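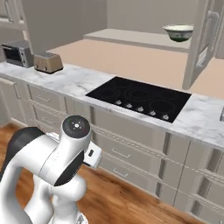

Kamran Lashari
Columnist

Opinion > Housing > Renting

5 min read

Renters in this state can now put up a picture hook without asking. They still can't find out what the place costs to heat. I know which of those I would have fixed first.

I have rented for most of my adult life, the last stretch of it in a brick flat in Plutovthorpe with a single gas heater in the lounge and a gap under the back door you could post a letter through. The rent was fair when I signed. Then the first winter bill came and it was $884 for the quarter. My neighbour upstairs, in a flat of the same size and the same rent, paid less than half that. Her owner had put batts in the ceiling and mine hadn't. Neither of us could have known that from the listing.

Listings will tell you plenty else. They give the number of bedrooms, the walk to the station, the parking, and whether the kitchen has a stone benchtop. Kitchens get the best photos, and the owners spend accordingly. The benchtop is what people stand around at an inspection. The ceiling space is above their heads and stays shut.

The fix is dull. Every rental advertised should carry an energy rating, done by an assessor, printed next to the rent. We do it for fridges. We do it for washing machines and tellies. A person spending a few hundred dollars on an appliance gets a sticker with stars on it, and a person committing to a year's lease gets ten minutes in the hallway with 41 other people and an agent looking at her watch.

I put this to a property manager I deal with, and she gave me the usual objection, that the cost would go straight onto the rent. Some of it might. My last owner was quoted $2,694 to insulate the ceiling and seal the doors, and he said no, and he was entitled to. The job would have cost him money and saved me money, and there was no reason in the arrangement for him to care. A rating would give him one. If the flat upstairs shows four stars and his shows one, he has to drop the rent or ring the installer.

The other objection is that tenants don't care, that they pick on location and price and would ignore a rating. In a tight market plenty will have to. I accept that. When there are 51 applications for one unit you take what you can get. But rents are a price too, and people know theirs to the dollar. They don't know the second price, the one that comes every quarter, and I don't think you can say people are ignoring a number they have never been shown.

I would start with disclosure only – no minimum standard, no fines for a bad score, just the number. Minimum standards can be argued about later, once we know what is out there. At the moment we don't. The state holds a bond record for every tenancy and has no idea which of those homes has anything in the roof.

The consultation on rental rules is open until October. There is a question in it about pets and another about picture hooks. Heating comes under "other matters", and that is where I have put my submission.

Filed under: Opinion, Renting, Cost of living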